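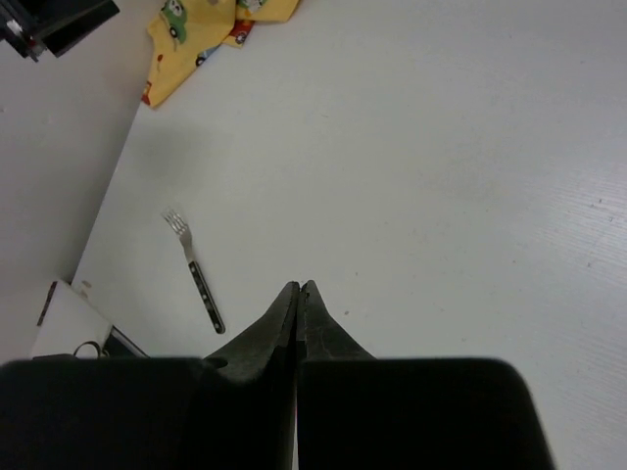 Fig. 1. Fork with riveted black handle and printed cloth.

Trollbridge College of Hospitality and Care
Dining Room Practice, Level 2
Handout 3: Laying a single place for a young child
Course tutor: Lucero Marulanda
Revised May 2023

Purpose of the session

Students will learn to lay one place at a plain table for a child of nursery age. The method is the same as that taught for adult covers in Handout 2, with fewer items and a smaller plate. Students who missed Handout 2 should read it before attending.

Linen and mats

A printed cloth or mat is permitted for children's covers. It is to be opened out fully and smoothed from the centre towards the corners. A cloth left in a heap, as in Fig. 1, must not be pushed flat with the plate. Pick it up by two corners, shake it once away from the table and lay it down again.

The long side of the mat runs parallel to the edge at which the child will sit. Where the print has a clear right way up, that side faces the child. Vehicle prints are popular with this age group and are often arranged in several directions; in that case the student should choose the direction in which most of the pictures can be read, and keep to it.

Cutlery

Cutlery is carried to the table on a tray and handled by the lower part of the handle only. The fork is placed to the left of the plate with the tines pointing away from the diner. Knives are not set for children's covers in this unit.

Each fork must be checked before it is set down. Hold it upright, turn it towards the light and look at the foot of the slots, where food is most likely to remain after washing.
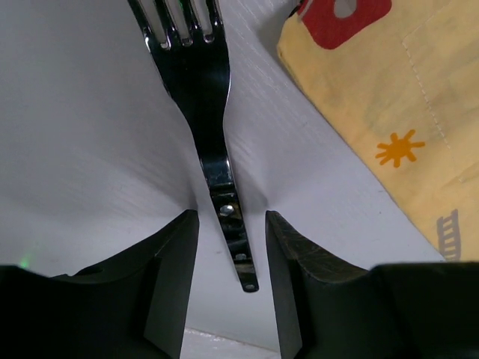 The neck should be looked at next, and then the handle. Rivets and studs collect residue around their edges and should be wiped with a dry cloth. The same applies to any hole at the end of a handle. Polished steel reflects whatever is near it, and a dark patch should be viewed from a second angle before the piece is sent back as stained. Pieces which fail the check go into the grey return tray and are signed for in the equipment book kept by Mr Dobos.

The plate and the spoon

The plate is placed on the mat after the linen has been straightened. It need not be exactly central, but there must be room on both sides for a hand and a piece of cutlery. If the plate carries a decoration on one side only, turn it so that the decoration lies at the upper left.

The spoon is set to the right of the plate, with the bowl pointing away from the diner and the handle towards the near edge of the table. It should lie straight and close to the rim. In a cover for soft food the spoon may be set alone, and the fork is then left off. 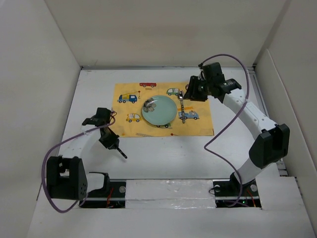
Assessed task

Each student will lay one child's cover and clear it again. The task carries 31 marks and is observed by Mr Brinkmann or Mr Agudelo. Marks are given for the linen, the cutlery check, the position of each item and the clearing of the table. Bring a clean apron and this handout. Students needing to repeat the task may do so in September.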